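Rana two-arm bench kit: notes from the first loan period

2020-06-21

Mimon has started offering its Rana kit to small shops and teaching labs on a loan basis, and Wallstead had one of the first sets. Several readers asked for more than the price sheet, so Seung-woo Bae and Ye-rin Woo wrote up what they found. They ran the kit for 95 hours in all, mostly on handling jobs, with two arms working the same tabletop.

What comes in the kit

The set is two arms, two grippers with wrist modules, the cables, a control box and the Skunalmont software on a one-year license. The table is not included. Bae used one with a pale two-panel top that was already in the room. The seam across it made no difference to the arms.

Unpacking and mounting took most of a morning. The printed guide is 73 pages long and about half of it is safety text you should read anyway. The mounting section starts on page 12 and is clear enough, but it leaves out the cable routing for the second arm. Woo got the answer from Mimon by email the next day. Leave slack at the elbow and at the wrist, then run the arm through its full reach by hand before you turn on the power.
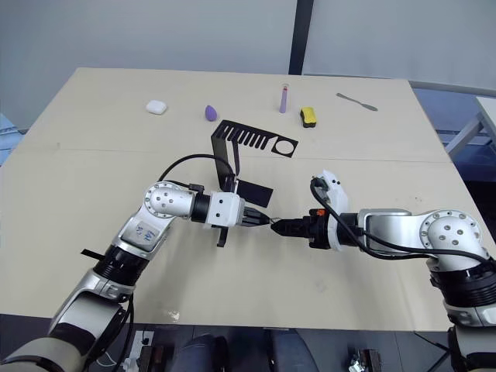 Handling flat parts

Most kits in this price range are shown picking up blocks. We wanted thin sheet parts, which are harder. The test parts were flat black cut-outs, one style with a row of slots like a comb and a round hole at one end, plus bent plates in the same color. A flat part lying on a table gives the fingers very little to take hold of, and one arm alone did poorly at it. With the second arm steadying the part, results were a good deal better.

Bae's advice is to bring the grippers in from opposite sides and keep the approach slow for the last inch. The default speed is too fast for this. It can be changed per step in Skunalmont, but the setting is two menus down and does not carry over when you copy a step. Set it again each time.

We also kept a few everyday things on the table for other grip trials: a makeup sponge, a kitchen sponge, a slim tube, a small rounded case and a metal spatula. The sponges were easy. The spatula was the worst of the lot -- the blade lies almost flush with the table and the arm kept asking for a new try.

Two arms on one part

The feature Mimon talks about most is shared holding, where both grippers close on one piece and move with it. It works, with limits. On a bent plate the two jaws can hold the base while the upright part stays clear, and that is the kind of hold you would want before a fastening step. If the arms disagree on position, the software stops both and asks you to confirm. In the first week that happened a lot. After Woo redid the calibration it dropped to 6 stops over a full day of work, and we could live with that.
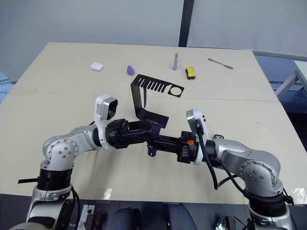
Cost and support

The loan is $823 a month with a two-month minimum. Shipping is extra both ways. Mimon answered our emails within a day, except for one question on spare finger pads that took over a week. Pads are sold in pairs and you will want a second set.

Mimon says an update in December will fix the copied-step problem. For now we would suggest the kit to a shop that has one person with time to learn it. A shop that only needs to move boxes can get by with a single arm and spend less.

Members who want the calibration notes can ask Woo for a copy. The kit stays at Wallstead through the end of the loan, and Bae will run it for anyone who brings in a part to try -- flat parts preferred, nothing with sharp edges.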